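Flundgate 营地开营前安全检查表(附我的啰嗦备注)
最后更新:2026年4月1日,星期三

今年还是我一个人走的一圈,从停车场走到上营区,再从小溪那边绕回来。格式沿用去年的:先写项目,再写结果,后面是我的备注。结果分三种:通过、待修、停用。赶时间的朋友看结果就行,备注里有不少是我写给自己看的。

一、道路和停车场

1. 入口横杆和锁:通过。
备注:锁芯喷了点润滑剂,现在一拧就开,去年那种要踹一脚的日子过去了!钥匙还挂在老地方。

2. 停车场路面:待修。
备注:靠排水沟那一侧塌了一小块,脸盆那么大,我先摆了两块石头围着。晚上倒车千万看一眼,石头不反光。

3. 通往上营区的步道,全长331米:通过,但有保留。
备注:台阶都踩过了,中段有一级木挡板松动,我敲了两根长钉进去,又站上去蹦了几下,没动静。扶手绳换了新的,旧的那根表面看着还行,一掰开里面都发白起毛了,所以以后检查绳子别光看外皮。下过雨那几级石头照样滑,这个我没办法,只能请大家穿带齿的鞋。

二、水

4. Ots 溪取水点:停用。
备注:上游岸边冲下来一堆枯枝,水是浑的。水样送出去了,结果没回来之前一律不许喝,煮开了也先别喝。洗脚可以,冰得你嗷嗷叫。

5. 水箱和管路:待修。
备注:水箱本体没漏,盖子密封圈老化,手指一抠就掉渣。1月那场冻把洗碗台下面的一个弯头冻裂了,我已经关了那一路的阀门。换好之前洗碗请用室外那个龙头,别去拧台子底下的红把手,拧开就是一地水,我替大家试过了。

6. 溪上小桥:通过。
备注:桥面防滑网有一角翘起来,重新钉平了。承重牌的字褪得厉害,我用油漆笔描了一遍,字丑,能认。

三、火和燃气

7. 公共厨房的 Vurnell 双眼炉:左眼通过,右眼停用。
备注:我用肥皂水把接头全刷了一遍,左边一个泡都没有,右边阀杆那里慢慢冒小泡,鼻子完全闻不出来。右边的旋钮我拔下来收走了,所以看到少一个旋钮不要到处找,更不要拿钳子去拧(去年真有人这么干过)。

8. 燃气软管:通过。
备注:管身上印的日期还在有效期内,弯折处没有裂纹。请继续保持软管不从炉子背后过,谁要是挪了炉子,麻烦把管子也顺一顺。

9. 灭火器:待修。
备注:厨房那瓶指针在绿区,铅封完好。木屋门口那瓶指针压着红线,我已经贴了条,补上之前从工具房借一瓶过来顶着。搬的时候顺便把瓶底擦了,底下一圈锈,不深。

10. 一氧化碳报警器:通过。
备注:按测试键都响,响得隔壁的狗跟着叫。电池不管有没有电我一律换新。帐篷里烧炭这件事,我每年都写,今年再写一遍:不行,拉开门帘也不行。

11. 篝火坑:通过。
备注:石圈外两米的干草清掉了。旁边的沙桶是满的,请别往里面扔烟头和瓜子壳,我今年从里面筛出来的东西够开个小展览。

四、电和照明

12. 配电箱漏电保护:通过。
备注:试验按钮一按就跳,合闸正常。箱门合页有点歪,要往上提一下才能关严。

13. 步道灯:待修。
备注:靠公厕那一盏忽明忽暗,接线盒里有水汽。我断了那盏的电,头灯请自备。

五、树和棚子

14. 营位上方的枯枝:待修。
备注:那棵老松树上还挂着一根断枝,比我胳膊粗,位置太高,我的锯够不着。树下那两个营位拉了警戒带,锯下来之前不开放。别觉得只住一晚没关系,它可不挑日子。

15. 雨棚:通过。
备注:拉绳全部重新收紧,地钉补齐。棚布上有个烟头大的洞,里外各贴了一片补丁,过几天下雨我再去看。

六、急救和天气

16. 急救箱:通过。
备注:过期的碘伏和创可贴清掉了,补了三角巾和冰袋。剪刀又不见了!每年都不见!这次用绳子拴在箱子上。

17. 集合点标牌:通过。
备注:牌子在 Erkik 垭口下面的平台,海拔1,078米。从上营区走上去,我这个腿脚用不了多久。路上手机信号断断续续,要打电话最好到平台再打,风大的话背对着牌子站。

18. 营地名册:通过。
备注:本季登记的已经有80多人,紧急联系人那一栏还有空着的,请自己去补。电话写清楚一点,去年有一个号码我看了半天也没分出是1还是7。

七、防晒(今年新加的) 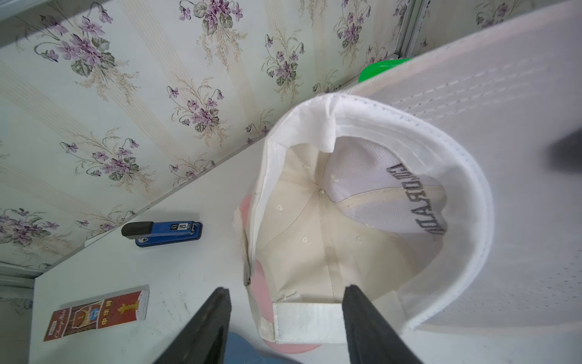
19. 遮阳和帽子:通过。上营区中午几乎没有树荫,去年夏天来问我要藿香正气水的人比要柴火的还多,所以我把帽子也写进了自带物品里。检查起来很快,翻过来看一眼就够。拿白色棒球帽来说,先看后面那条调节带能不能扣住,再摸一摸里面的米色衬里,接缝有没有开线,顶上的小气眼有没有被堵住。帽檐上的车线断一两针没关系,整块软塌下来就别戴了,垭口的风一吹全糊在眼睛上。棒球帽遮不到耳朵和后脖子,这两处请老老实实涂防晒,我自己就是去年晒脱皮的那个。带小朋友来的,最好换宽檐带下巴绳的。停用和待修的几项等零件到了我再走一趟,改完会直接更新在这张表里。

分享 2 | 评论 0
联系我们 | © Flundgate 营地 | 返回顶部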